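How to fit a small fixing to a ribbed metal wall

Ribbed metal walls look wonderful in magazines. They line sheds, workshops, garden offices and the sort of café that serves soup in a tin mug. Then you try to hang something on one and find that it has no flat bit where you want a flat bit.

I have put up 13 things on the wall of my own workshop in Morwood, and the first few are still slightly crooked. The method below is the one I settled on in January.

What you need

A mounting plate wide enough to reach across at least 2 ribs
Self-drilling screws with rubber washers
A spirit level
A pencil, or a marker if the metal is shiny
Masking tape
A file
Gloves, which you will take off after a minute and then wish you hadn't

Before you start

Find out what is behind the sheet. Mine has insulation and then a timber rail every 900 mm. If yours has a cable behind it, stop and move along. My neighbour Tolera Belay once skipped this step and spent the evening by torchlight.

Check the weight too. Thin sheet will carry a switch, a sensor, a small clip or a thermometer. It will not carry a shelf of paint, whatever the packet of screws says. Anything heavy goes into the timber.

Step 1. Mark the height

Stick a strip of masking tape across the ribs and draw your line on that. Pencil on bare metal slides about and then can't be found. Use the level. Don't trust the top edge of the panel, as mine drops 2 mm from one end to the other and I followed it faithfully.

Step 2. Fix the plate

Hold the plate so that it rests on the raised ribs and put the first screw through a rib. Check the level again, then put in the opposite corner. Tighten until the washer just spreads. If it bulges out like a squashed mushroom you have gone too far – back it off half a turn.

Step 3. Tidy the opening

Moulded plates often come with a scrap of plastic left in the hole. A few strokes of the file will see it off. Try the fitting dry, with no glue or sealant, before going any further.

Step 4. Push the fitting in

Line it up square and press evenly. If it jams, take it out and look for the high spot. Leaning harder is how I came to own a spare.
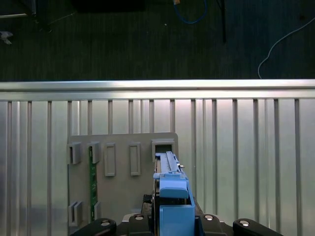 Light blue fitting going up into the square opening of a grey plate.

Step 5. Seal, if you need to

Indoors, leave it alone. Outdoors, run a thin bead along the top and sides and leave the bottom open so that water can get out.

Peel off the tape last. It comes away more easily the same day than it does after a summer.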